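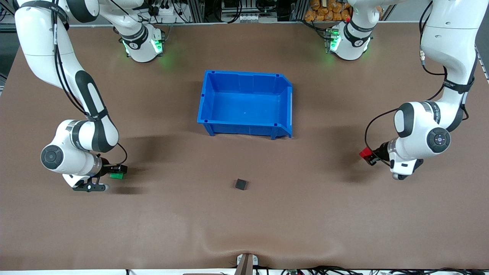

Two Arms, One Table

By Hendrik Ngubane
October

The table came first. Afiq Chin built it before he had either arm, on the theory that anything mounted to a bad table would have to be mounted again. He was right about the theory and wrong about the table, which was rebuilt twice. The version now standing in the back bay at Arnside, a shared workshop with 8 benches and one good drill press, is the third.

Chin's project is a two-arm sorting cell. Loose parts go on the mat, the arms pick them up, and the parts end up in a bin. The long-term use is clearing the mixed hardware that piles up at Arnside after every weekend class. For now it handles small blocks and cubes, which are easier to grip than a wing nut and easier to find when dropped.

The arms are used units, bought as a pair through a surplus dealer called Saragih. One had a noisy wrist joint. Chin opened it, cleaned it, closed it, and found the noise unchanged. It went away after he retorqued the base bolts. He now checks those bolts before every session and has written the torque value on masking tape inside the cabinet door.

Mounting

The two bases stand on opposite sides of the work area, facing across it. Chin first tried them next to each other along the back edge. That layout was easier to wire, but both elbows wanted the same space whenever the arms reached forward. With the bases apart, each elbow swings outward and the forearms come in toward the middle from the sides. The grippers can work close together while the heavier parts of the arms stay well clear.

The cost is wiring length. Cables run along the outside of each arm and hang in loops between the links. Chin sized the loops by driving every joint to its limit with the power turned down and adding slack wherever a cable pulled tight. He tied the cables too closely on the first attempt and pulled a connector out of its shell on the second day. Loose loops look untidy, and they can snag on fixtures, so there is nothing tall on the table near either arm.

Behind the table is a frame of aluminum extrusion. It carries rails, cable runs and some of the small devices that did not fit anywhere else. Chin likes extrusion for this kind of job and dislikes it for precision work. A bracket can be moved in two minutes, and it can also move by itself over two months. Anything that has to stay in place gets a dowel pin or a line of paint across the joint.

The surface

The work surface is plain brown. It was chosen for contrast, after a white surface washed out under the shop lights and a black one swallowed every dark part placed on it. Brown is a compromise. Red and green blocks stand out easily. A black cube is harder, and it is the piece Chin uses to find out whether a change to the vision settings has helped or hurt.

Shadows are the larger problem. Each arm throws one across the mat, and a shadow beside a gripper moves exactly as the gripper does. Early versions of the detection code reported the shadow of the right gripper as a part, planned a pick, moved toward it, and chased it. The current code knows the position of both arms and ignores a band around each of them. A part inside the band is left alone until the arm moves away.

Wrinkles are a smaller problem of the same type. The mat puckers a little near the front edge, where a bracket is fixed to the table. A fold with a hard edge can look like the side of a flat part. Chin has smoothed that area several times and it comes back. He has marked it as a region where the software needs two matching detections before it acts.

The bin

The bin is a blue plastic parts bin, open at the top, with a sloped front at one end. It sits toward the back of the table between the two bases, where both arms can reach it. Chin considered giving each arm its own bin and decided against it. A shared bin forces the two arms to take turns, and taking turns was the part of the problem he wanted to work on.

The scheduling is simple. One arm asks for the bin area and receives it if the other is outside. The second arm waits at a hold point over the mat with its part still gripped. There is no attempt to be clever about who goes first. A version that tried to predict the faster order saved very little time and failed in ways that took an evening to trace.

Approach height matters more than order. The rim of the bin is raised, and a part carried low will catch it. Chin set the approach well above the rim and accepted the extra travel. Release is done just above the rim for small blocks, and lower for anything that might bounce.

Grip

Each gripper has two parallel fingers. The stock fingers were smooth, and Chin added thin rubber pads from a supplier named Flultier. The pads increased grip and also increased the time it took to let go, as light parts tended to stick to one finger. He trimmed the pads to narrow strips and added a short pause after opening.

Grip force is set by part type. The blocks tolerate almost anything. Machine screws do not need much either, but they roll as the fingers close, and the fingers must come down centered or the screw shoots out sideways. This remains the weakest part of the cell.

Software

Control runs on a desktop computer using a package called Haltura, which Chin chose for its logging. Every pick writes a record: part type, arm, planned position, measured gripper width after closing, and result. The width is the useful number. If the fingers close further than the part should allow, the pick has missed, and the arm can try again without consulting the camera.

At last count the log held 3,191 picks. Chin set aside the first 2,000, which were made before the bases were moved, and works only from the rest. Of the misses he has reviewed, most came from position error at the far reach of one arm. He recalibrates by touching both grippers to the same point on the mat and comparing the readings. The job takes most of a Sunday morning when done carefully.

Spending on the final table, with brackets, pads and cable, came to $625. The arms are not included in that figure. Chin would spend more on the bases next time and less on the frame behind them. His next change is a pair of thicker mounting plates, already cut and waiting to be drilled. After that he plans to return to the machine screws, starting with the longest ones he can find.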